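Filed under: Robots & Making / Fault Log

March 2024 -- posted by the Eltura bench account

OK, thread time, because I finally found the fault that has been eating my evenings and I am way too happy about it. Arm people, gather round. 1/12

Background for anyone new: Eltura is my little 3D-printed tabletop arm. White plastic, hobby servos, a tiny camera on a bracket. Its one job right now is a pen and a mug. I love it a lot. 2/12

The fault: it would run fine, then the gripper would twitch hard to one side and let go. No warning, no error in the log. Sometimes I got 9 clean runs first, sometimes it went on the very first move. 3/12

My first guess was vision. Pale table, white mug, white gripper, so maybe the software was losing track of things. I spent days on this. New thresholds, new lighting, the works! 4/12

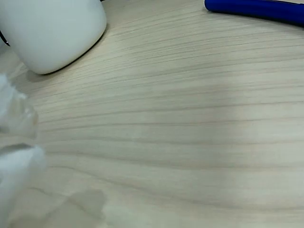 Mug top left, blue on the right, gripper close in on the left.

Look at how washed out the wood gets on the right side. You can see why I blamed the camera. But I went back through 361 saved stills and the twitch did not care about the light one bit. Bright table, dim table, same twitch. 5/12

Second guess: a worn servo. Swapped it for a spare. Twitch. Swapped the spare for a brand new one. Twitch! At this point I was talking to the arm out loud. 6/12

Then I did what I should have done in November when it first acted up -- turned everything off, sat down and just looked at the cables. And I got a bit of a chill, because this is also a safety thing. 7/12

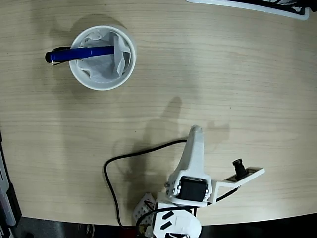 Eltura bench account
Builder and chief cable untangler, Gremotstead

See the black cable that loops out over the table and back down toward the base? With that much slack it can drag when the arm swings. Every drag tugged the connector at the joint, and the connector had a cracked shell. Half a millimeter of wiggle and the signal dropped out. 8/12

When the signal drops, my servo board (a Plalus, older one) holds the last good command for a moment and then jumps when the signal comes back. That jump is the twitch. I got it to happen on purpose by wiggling the connector with a plastic stick, and I yelled so loud. 9/12

Now the not-so-fun part. One of those jumps caught my knuckle last week. Just a bruise, it's a small arm. But I had my hand in there with the power on, reaching for the pen, and I'd gotten really casual about it. Please don't do that. Power off, THEN hands in. 10/12

Fixes so far:
- new connector, with a clip so it can't back out
- cable to be tied down along the links, with one small loop left at each joint
- if the signal drops, the board now cuts power to the gripper and waits for me
- a big stop switch on the front of the bench, where I can hit it with either hand
11/12

The connector and the power cut are in, the tie-down is tonight's job. I ran it for up to 4 hours at a stretch over the weekend and got zero twitches. I'm still going to leave the logging on, and I want to try the same test with the longer Dewan leads, as those are stiffer and might pull in a different way. If you've run them on a small arm, tell me how they held up! Happy to share the wiring sketch too, it's ugly but it's readable. 12/12

Contact | © Eltura bench notes | Back to top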